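The first thing Safta Jitaru did when I turned up was offer me a drink, and the second was to ask what I thought of the bottle. That's what an hour with her is like! She has been collecting drinks packaging for years (mostly plastic bottles, a few cans she feels guilty about), and her collection now stands at 2,394 pieces, all listed in a set of school notebooks.

We talked in her back room in Ustport one afternoon in July, with the window open and a fan going somewhere down the hall. I asked how it started and she laughed.

"With a cap," she said. "My uncle Grigore came back from a trip with a bottle of lemonade and I wanted the cap. Then I thought, well, what good is the cap by itself?"

She still looks at the cap first. Then the shoulders, then the label, and only after that does she care what's inside. I tried to tell her most of us go the other way around and she wouldn't have it. "You think you do," she said. "Go stand in a shop and watch people's hands."

Her rule for looking at a new one is a white table and a plain wall. She used to do it on the kitchen oilcloth, which had cherries on it, and says she got half the colors wrong in the first notebook.
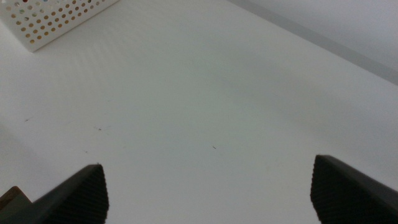
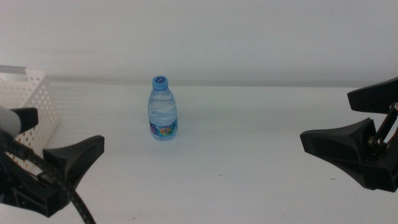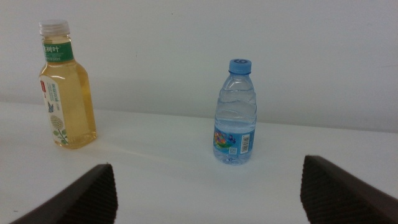
The white table, and the little water bottle with the blue cap, by itself in the second picture and next to the tea in the third.

I liked the tea best, I have to say, with that butterfly and the flower down the label. Safta was all for the small one. "The tea is handsome, fine," she said. "It's tall, it has flat sides, it knows it's handsome. But look at the grooves on the water! Somebody sat down and drew those waves."

We argued about this for a good while. She thinks small bottles get the more cheerful labels, and she has a whole shelf to back her up. I asked whether she ever drinks the contents. Sometimes, she said, but she likes to keep a few full, and with tea she's fussy about it, as she wants the color in there.

What about swapping? She used to do a lot of it with Ulises Arancibia, who has up to 500 caps and no bottles at all, a thing she finds very hard to forgive. They still write. The last parcel he sent had 10 caps in it and a note asking for number 667 from her notebooks, an orange soda she won't give up.

"He asks every year," she told me, pouring me another glass. "Every year I send him a drawing of it."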